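The Bread Bus

My grandmother's village was called Laruvley, and there were two ways to reach it. You could drive yourself over the top, if you had a car and a strong stomach, or you could take the bread bus from Flostlow, which left at five past six in the morning and smelled the way I hope heaven does.

It was an ordinary bus, green up to the windows and cream above them, but the back four rows of seats had been taken out years before and replaced with racks for the trays from Heydari's bakery. There had been bread on it for so long that the timetable called it the 49 and not a soul in the valley knew what you meant if you said so. You said the bread bus, and you had your fare ready, and you wiped your feet.

I was nine the summer I first rode it alone. My mother put me on with a suitcase and a note pinned inside my coat (I was furious about the note) and told the driver where I was to get off, though he must have known perfectly well, as Laruvley was where the road stopped. He was a large, slow-moving man with a flask between his feet, and he looked at me in his mirror and asked whether I could carry a tray level.

I said I could. I had never carried a tray in my life, level or otherwise.

So that was my job, all the way up the valley. At each halt he would open the doors and let the cold in, and I would walk down the aisle with the rolls for that place held out in front of me as if they were a sleeping baby, and somebody would be standing there in a dressing gown or a pair of waders to take them from me. At Brostora, where there was a school and a chapel and a hotel that only opened for the fishing, it took five trips, and my arms shook so badly by the last one that a loaf rolled off and went under a seat. The driver fetched it out, turned it over, blew on it, and put it on the dashboard.

"That's ours now," he said, and we ate it between us, tearing bits off, all the way up the steep part.
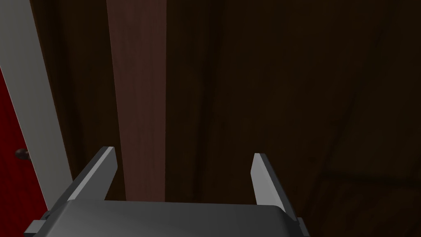 Two grey fingers, held well apart.

I went up every summer after that until I was sixteen and had better things to do, or thought I had. I got to know which step creaked and which window let the rain in, and which of the old ladies would slip you a toffee if you brought hers to her first. I learned that you never, ever put the seeded loaves beneath the white ones. I knew that on a Tuesday there would be currant buns, and that the hotel cook would claim to have ordered a dozen more than she had, and that the driver would let her have them and make up the money himself. He thought I hadn't noticed. I told my grandmother once, and she carried on shelling her peas for quite a while before she said that some people's good deeds ought to be left alone, like nests.

She died in the November of my first year at college. I came back for the funeral on the bread bus, in my one dark coat, with no note in it. It was the same driver, a good deal greyer and no quicker. He said he was sorry, and that she had been a grand woman for a brown loaf, and then he shut the doors and we set off in the dark with the wipers going.

I sat near the front, looking at my gloves. There was a boy doing the trays by then, a solemn little thing with his socks down, and I watched him go past with his elbows locked and his tongue between his teeth, and I could feel every step of it in my own arms. He managed Brostora in four trips. I will admit I was a little put out.

On the steep part the driver reached down beside him and passed something back over his shoulder, without taking his eyes off the road. It was the heel of a loaf, still warm, wrapped in a clean handkerchief. The boy looked at it, and then at me, so I moved my bag and he climbed up into the seat, and I tore it in half as fairly as I could, though his half was the bigger.

"Was she old?" he asked me, after some chewing.

I said she was, quite. He nodded and swung his feet. Outside it was just beginning to get light along the wall tops, and there were sheep standing about in the wet, and ahead of us someone in Laruvley had already put a lamp in the window for the bus.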